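白い部屋に飽きた

町の集会所が改装されて、壁も天井も受付の台も白くなった。前の壁は薄い緑で、腰の高さから下だけ濃い緑に塗り分けてあった。古くさいと言われればそのとおりで、私も好きだったわけではない。ただ、新しくなった部屋に何度か通ううちに、前のほうが使いやすかったと思うようになった。

白く塗ることに反対する人は少ない。清潔に見えるし、狭い部屋も広く感じる。家具を替えても合わないということがない。見積もりの段階で色見本を広げると意見が割れるが、白なら誰も強くは嫌がらない。最近の改装がどれも白くなるのは、このあたりの事情が大きいと思う。好まれて選ばれたというより、断られなかった色が残っているのだ。

ウェールズに住んでいたころ、ベリスという小さな宿に長く泊まったことがある。主人のグウィリム・エドワーズは、部屋ごとに壁の色を変えていた。食堂は煉瓦色、廊下は芥子色、私の部屋は灰色がかった青だった。趣味がいいとは言いにくい。しかし夜中に起きて廊下に出ても、自分がどこにいるかはすぐわかった。鍵に番号はなく、客は「青の部屋」「茶色の部屋」と呼ばれていた。30年ほど同じ色を塗り直しているという話で、階段の手すりの際には前の層がいくつも見えた。

色が道しるべになるという話は、病院や学校の設計ではよく出てくる。階ごとに扉の色を変えたり、床に線を引いたりする。ところが集会所や図書室のような小さな施設になると、急に忘れられる。狭いから迷わないだろうと考えるのかもしれない。迷わなくても、見分けにくい場所は疲れる。集会所のトイレの扉は壁と同じ白で、取っ手も白い。初めて来た人は廊下で一度立ち止まる。貼り紙が増えたのはそのせいで、いまは扉に4枚貼ってある。白くしてすっきりさせたはずの廊下が、紙とテープで前より騒がしくなった。

汚れの問題もある。白は汚れが目立つから掃除が行き届く、という説を聞く。飲食店の厨房ならそうだろう。しかし週に何度か掃除が入るだけの建物では、目立つ汚れがそのまま目立ち続ける。椅子の背が当たる高さには、もう黒い筋がついている。緑の腰壁は、おそらくこの筋を隠すためのものだった。昔の人が色の効果を深く考えていたとは思わない。単に、汚れるところには濃い色を塗るという習慣があったのだろう。その習慣で十分だったのに、と思う。

白をやめろと言いたいのではない。北向きの部屋なら白い天井はありがたいし、絵を掛ける壁が白いのもいい。私の家の台所も天井は白だ。困るのは、一つの部屋の中で何もかも白にすることである。壁を白くするなら台は木の色にする。台が白いなら壁を少し落とす。それだけで境目が見える。費用もほとんど変わらない。塗料は白でも灰色でも、缶の値段にそれほど差はない。

反論も知っている。以前、知人のイドリス・ヨラスにこの話をしたら、色は必ず古びると言われた。いま流行っているくすんだ緑も、いずれ時代を感じさせるようになる。白ならそれがない、と。半分は正しい。だが白も古びる。黄ばんだ白は、色あせた緑よりもよほど寂しい。それに、時代を感じさせることがそんなに悪いとも思えない。集会所の緑を見ると、町の年配の人は昔の映写会の話をした。新しい白い壁の前では、まだ誰もそういう話をしていない。

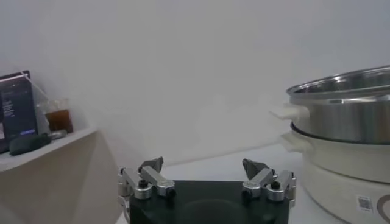 改装の予定がある建物には、塗る前に境目のことを考えてほしい。壁と床、壁と扉、台と壁、この順に見ていけば大きな失敗は避けられるはずだ。とくに台は見落とされやすい。写真のように白い天板の奥がそのまま白い壁だと、明るさは申し分なくても、奥行きをつかむ手がかりが乏しい。集会所の受付も同じ組み合わせで、書類を置こうとした人が台の奥行きを測りかねて、手を伸ばしたまま少し迷う。私なら壁のほうに色を入れる。台の高さから上へ、手のひら二つ分でかまわない。次の塗り替えは11月に話し合うそうなので、そのときには色見本を持って行くつもりでいる。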